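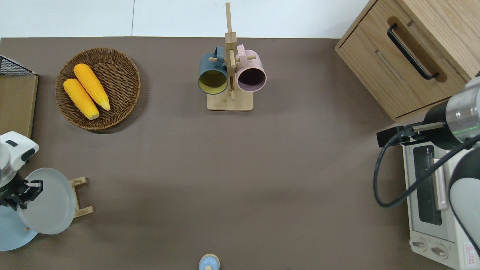
Photo: Rozália Tichý

Re: [kitchen-garden] Corn in a small yard, worth it or not?

Hi all,

Rozália asked last night whether sweet corn is worth the space if all you've got is a strip by the fence. I've been growing it behind my place in Vendport for 8 summers now, so I have opinions (my wife would say too many).

Rozália Tichý wrote:
> We put in one long row last year, beautiful tall plants, and
> then half the ears had gaps like missing teeth. My neighbor
> says it's the soil. I don't want to dig the whole bed over
> if it's something else. Also, is 59 cents a seed crazy for
> the Kopecký? The garden center has Vekik for a lot less.
> And when do you all pick?

It's the row, I'd bet money on it! Corn is pollinated by wind, and every silk needs its own grain of pollen or you get a blank spot where that kernel should be. In one long row most of the pollen just blows off into the neighbor's yard. Plant the same number of seeds in a square block, four short rows side by side, and you'll see a big difference. I also go out around 8 in the morning once the tassels open and give the stalks a good shake. Looks silly, works great.

Leave the soil alone except for feeding it. Corn is greedy. I work compost in before planting and side-dress when the plants are knee high, then again when they tassel. Water matters most while the silks are out, so don't go on vacation that week like I did (twice).

On seed, I've grown both. Kopecký tastes better to me and Vekik comes up better in cold ground, so if you're itching to get started in May I'd go with Vekik. Just don't plant them next to each other if they're different types, they'll cross and you can end up with starchy kernels. I did a packet of 200 once and gave most of it away. 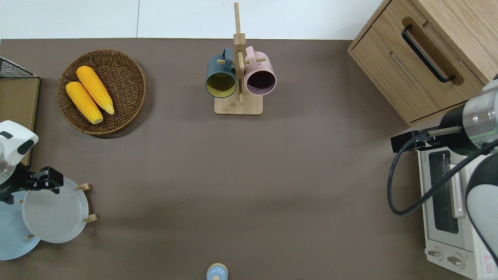 By Jae-hoon Yoo

Picking: wait for the silks to go brown and dry, then peel back a bit of husk and poke a kernel with your thumbnail. Clear juice, give it a few days. Milky, get the water boiling. Mine is usually ready at the end of July. Don't pick the day before a cookout if you can help it, the sugar starts turning to starch as soon as the ear is off the stalk.

Raccoons are the other headache. They know it's ripe the night before you do. I've got a low electric wire and it mostly holds. The Viltex netting was a waste of money, they went straight under it.

Does anyone have a short variety that does OK in big pots? My sister has a balcony and won't stop asking.

Jae-hoon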